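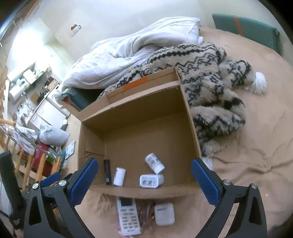

Page last changed: 14 October 2022

Kalstead House residents' meeting, minutes

Present: Hiếu Đặng (chair), residents of floors 1 to 6. Apologies from Plono.

1. Minutes of the March meeting approved.

2. Bedroom clearing, room 108. Small items are going into cardboard boxes on the bed. White bottles and the slim black item are in the first box. The white remote and the white square case still to be packed. Agreed that remotes stay with the room they belong to. Hiếu to label the box and tape it.

3. Boxes. Voltton quoted for 200, delivery included. Accepted.

4. Storage. Bùi asked if the basement is dry enough for paper. Hiếu to check the shelf by the 1921 door first.

5. Any other business. Hall light out again.

Next meeting to be announced.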